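The Last Aisle at Trescombe

My brother-in-law said the store at Trescombe would be sold by November, and he said it the way he says everything, as if he had already been paid. I had heard that one before. I had heard that the highway would bring people, and that the people would want batteries and pie filling. The highway came. It went past us on the far side of the feed mill and I don't believe one driver in it ever turned his head.

So when the woman from Brandes came to look the place over, I gave her coffee and kept my opinions to myself. She had a folder with a ribbon on it. She said her company was interested in "heritage retail," and I asked what that was, and she said it was retail that had been there a while. Well, we had that.

She wanted to know what sold. I told her chips, mostly, and ice in summer. She wrote down chips. She wanted to know what the shelving was, and I said it was shelving. My father bought it from a Sulteck outlet that was closing, for $108 and the promise to haul it himself, and he took the price as proof that he was smarter than Sulteck. It took him three trips. I was 10 and rode in back holding the uprights, and I remember wondering why, if it was such a bargain, the man at the outlet looked so happy to see us leave.

"It's sturdy," she said, and pushed on it with two fingers.

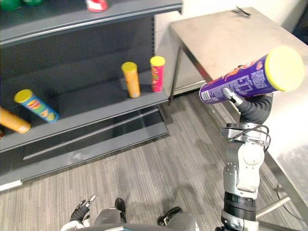
My father had a rule about the shelves, and I never thought much of it. He said a customer will forgive a high price before he forgives a gap, and he would spend the whole evening pulling cans forward so the place looked rich from the door. I used to do it too. By the time Brandes took an interest I had quit, and you could tell. The lowest shelf had nothing on it at all, and over it the chips were down to a few canisters with yellow lids, a couple upright by the front lip and a couple lying on their sides like they had given up waiting. She looked at those for longer than I liked. I thought about reaching over to stand them up, and then I thought, let her see it. If she was going to pay for heritage she ought to know what it looked like.

She asked if I would stay on. They had a place in Zilurura run that way, she told me, with the old owner still behind the counter, and visitors loved him. I asked if he was allowed to sit down. She laughed, but she didn't answer, and I noticed that.

The letter came 2 weeks later. It was a good letter, on heavy paper, and it used the word "journey." I read it through at the counter and then again at home with my glasses on, looking for the number. There was a number. It was on the second page, below a paragraph about community, and it was bigger than I had expected, and that bothered me more than a small one would have.

I put it under the register. My brother-in-law called that night to ask if anything had come in the mail, and I told him the electric bill.

Then I went back down, turned on the lights over the last aisle, and stood the chips up.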